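Fórum Vizinhança Solidária › Associações e voluntariado
Tempo de leitura: 4 min
14 respostas · 133 visualizações · 6 partilhas

Nova direção da associação: o presidente pode acumular com a loja social?

rosmaninho_48
Boa tarde. Sou sócia de uma associação de apoio a famílias, pequena, com 40 sócios que pagam quota e mais uns quantos que deixaram de pagar e ninguém riscou. Na assembleia de 18 de novembro foi eleita a nova direção. O presidente eleito é a mesma pessoa que coordena a loja social Cabello, que é nossa, e onde recebe um valor mensal pelo trabalho. Não é muito, mas é pago. Os estatutos dizem que os cargos de direção não são remunerados. Pode acumular? A ata ainda não foi assinada.

pedra.mole
Depende da redação dos estatutos. "Os cargos não são remunerados" é uma coisa. "Os membros da direção não podem receber qualquer valor da associação" é outra. Copia aqui o artigo.

rosmaninho_48
Artigo 6.º: "O exercício de qualquer cargo nos corpos gerentes é gratuito, podendo justificar o pagamento de despesas dele derivadas." Só isto.

pedra.mole
Então pelo cargo não pode receber. Pela loja, o artigo não diz nada. Eu punha a questão por escrito ao presidente da mesa da assembleia antes de assinarem a ata, e via também o que diz a lei para o tipo de associação que vocês são.

tiago_serra_baixa
Discordo. Se ele é presidente e recebe da associação, quem é que lhe aprova o pagamento? Ele próprio, com mais dois da direção. Legal ou não, está mal. Na nossa fizemos as contas a isto e a pessoa teve de escolher.

mc_azenha
Na Eston tivemos o mesmo caso em maio. A coordenadora passou a vice-presidente e continuou a receber. Ficou em ata que não votava nada que tivesse a ver com o trabalho dela e saía da sala nesses pontos. Correu bem até agora. Acho exagero obrigar alguém a escolher, em terras pequenas não há gente para tudo.

tiago_serra_baixa
Sair da sala não resolve nada se os outros dois foram escolhidos por ele para a lista.

rosmaninho_48
Foram, a lista era dele. Lista única, de resto.

mc_azenha
Se era lista única e ninguém se chegou à frente, a assembleia sabia o que estava a votar. Houve votos contra?

rosmaninho_48
Nenhum contra, algumas abstenções. O assunto da loja não foi falado. Eu só me lembrei em casa, e por isso vim perguntar.

folha_dobrada
Estive na direção de uma associação ligada ao projeto Kasora e passei a pasta este ano. O que deu mais trabalho foi a parte que não se vê: mudar as assinaturas no banco, entregar chaves, senhas, o inventário. Façam já um termo de entrega com tudo o que passa de uma direção para a outra.

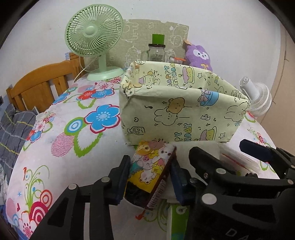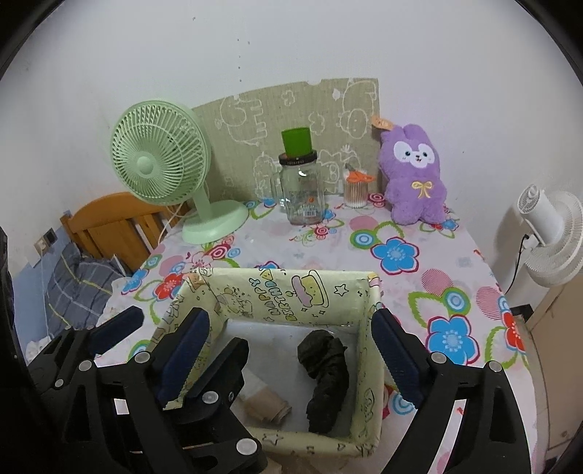
Quanto ao termo de entrega, o nosso tinha duas páginas e foi assinado pelas duas direções no mesmo dia. Lá ficou o saldo, o que se devia a fornecedores, a lista dos sócios e o material de cada atividade. Nessa última parte convém escrever o que as coisas são. Nós tínhamos "caixas diversas" e ninguém sabia se eram do arquivo ou das festas. Agora uma caixa de papel como a da segunda, com o bolo desenhado e o "HAPPY BIRTHDAY", entra como "material de aniversários" e acabou-se a discussão. Para a loja social fazia uma folha à parte, com o dinheiro em caixa contado por duas pessoas — uma delas de fora da direção.

mc_azenha
Obrigada, folha. Tens modelo desse termo?

folha_dobrada
Tenho, mando por mensagem. É básico, adaptem.

pedra.mole
Concordo com a folha separada para a loja. Voltando à pergunta: o conselho fiscal, se funcionar, é quem devia olhar para os pagamentos dele. Rosmaninho, têm conselho fiscal a sério ou só no papel?

rosmaninho_48
Mais no papel. Reúne uma vez por ano para assinar o parecer das contas. A mesa respondeu-me hoje. Diz que o assunto vai à próxima assembleia e que até lá ele continua na loja, mas quem autoriza o pagamento é a secretária e outro vogal. Assinaram a ata com essa nota no fim.

tiago_serra_baixa
Uma nota acrescentada no fim da ata sobre uma coisa que não foi discutida na reunião? Isso é pior do que o problema inicial. A ata serve para registar o que se passou.

pedra.mole
Nisso dou-te razão. Devia ser uma deliberação da direção, em livro próprio, e não uma nota na ata da assembleia. Eu pedia que a retirassem.

mc_azenha
Também me parece. Mas a intenção é boa, não tratem o homem como se tivesse roubado alguma coisa. Na Sturnstead, onde estive antes, perdemos um bom presidente com conversas destas. Foi-se embora a meio do mandato e a associação esteve meses sem conseguir formar lista.

tiago_serra_baixa
Ninguém disse que roubou. Disse que as regras têm de estar claras antes e que quem paga quota tem direito a perguntar.

rosmaninho_48
Vou pedir por escrito que a nota saia e que façam a deliberação à parte. Peço também que o ponto venha na convocatória com o valor mensal indicado, para toda a gente saber do que se fala. Ele é boa pessoa e trabalha muito, a loja abriu por causa dele. Quando houver assembleia digo como ficou.

folha_dobrada
Pede cópia da ata antes e depois da alteração e guarda as duas. O modelo do termo já seguiu para quem pediu.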